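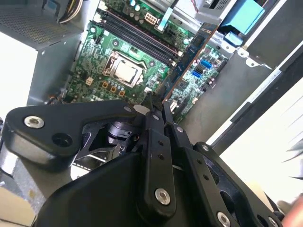

Gripper at the work position over an open desktop case, seen from the wrist camera.

Checking and re-tensioning the gripper linkage on the Derkex cell

This page covers the linkage check on the two-finger gripper at the Sodby bench, the cell that does desktop computer teardown. It takes 20 minutes if nothing needs replacing. Do it every 600 cycles, after any collision stop, and whenever the fingertips stop meeting squarely.

If the gripper won't open or close at all, this is the wrong page. Start with the actuator power check in the Illasholm binder and come back once the fingers move.

What you need

Hex key set (metric, long arm)
Small torque driver
Medium-strength thread locker
Lint-free wipes and isopropyl alcohol
Paint marker, any light colour
Feeler gauge
A plastic tray with a lip, for hardware
Spare pin kit, drawer 149

Don't use a ball-end key on the linkage bolts. It will turn them but it rounds the sockets, and a rounded bolt on the inner link takes an hour to get out.

Before you start

1. Let the current job finish or cancel it from the pendant. Don't pull the stop in the middle of a grasp, as the fingers will hold whatever they have.

2. Jog the arm straight up until the fingertips are well clear of the case. Motherboards have plenty of things for a fingertip to catch on, and the memory slots and the CPU retention lever are the two we have damaged most often. Only move sideways after you have the height.

3. Send the arm to the service pose (program 415). The gripper ends up at chest height with the linkage facing you.

4. Take the computer case off the bench. A dropped bolt under a motherboard is a nuisance to find, and if you miss it the next machine through gets a short.

5. Open the gripper halfway. Fully open or fully closed, the links are against their stops and you won't feel any play.

6. Lock out the arm and the gripper supply. Hang your tag. Wait for the drive light to go off before putting your hands near the plates.

Checking for play

Hold one fingertip between thumb and finger and push it gently from side to side. You are feeling for a click or a small dead spot before the link starts to resist. A little flex in the plates is normal. A click is not.

Do the same on the other finger. The two should feel alike. If one is sloppier, work back along that side, joint by joint, holding the plate on each side of the joint and rocking it. The loose one is nearly always the bolt closest to the fingertip, but check them all, including the ones that are awkward to reach.

Look for black dust around the bolt heads. Our plates have a matte finish and it rubs off when a joint is moving that shouldn't be. Wipe it off once you've noted where it was, so that the next person isn't chasing an old problem.

Check the small pins too. They should sit level with the plate. If a pin has started to walk out, don't tap it back in. Replace it from the spare kit.

Tightening the bolts

Do one bolt at a time. If you loosen two on the same side the linkage can shift, and you'll have to redo the fingertip alignment from scratch.

1. Back the bolt out fully and put it in the tray.
2. Clean the threads with alcohol and let them dry.
3. Check the washer. If it's dished or scored, change it.
4. Put one drop of thread locker on the last few threads. Keep it off the shoulder of the bolt. Thread locker on the shoulder will glue the joint.
5. Run the bolt in by hand until it seats.
6. Tighten with the torque driver to the value on the card inside the cabinet door. The pivot bolts and the mounting bolts have different values, so read the right line.
7. Move the link through its travel by hand. It should move freely with no dead spot.
8. Draw a line with the paint marker across the bolt head and onto the plate.

The paint line lets whoever is on shift see at a glance if a bolt has turned. Remove the old line with alcohol first. Two lines on one bolt are worse than none.

If the joint is stiff after step 6, back the bolt off, clean it and try again. Stiff joints make the actuator work harder, and the force reading goes high enough that the cell thinks it has hold of something when it doesn't.

Fingertip alignment

Restore power, clear the tag and close the gripper slowly from the pendant with nothing in it. Keep your hands out. The tips should touch along their full width. Open, lock out again, and check the gap at a few positions with the feeler gauge if you're unsure.

Tips that meet at the end but gap at the base usually mean an inner bolt is still loose. Tips that cross mean a bent link. Don't try to straighten a link in the vise. Order a pair from Chu and fit both, as a new link against a worn one never lines up properly.

Camera check

You've had your hands close to the wrist camera, so look at its picture before you go back to work. Both fingertips should be in view, near the centre. If they've moved, the mount has been bumped. Nudge it back, tighten it and run the short calibration. Clean the lens with a dry wipe only.

Going back into service

Put a scrap case on the bench, with its board still in it, and run the approach program at slow speed with your thumb near the stop. The arm should halt with the tips just short of the board. Run it a few times and check that the stopping point doesn't change.

Reset the cycle counter on the pendant and write the bolt positions you worked on in the log, along with any washers or pins you changed. If you used the last spare pin, reorder before the end of your shift.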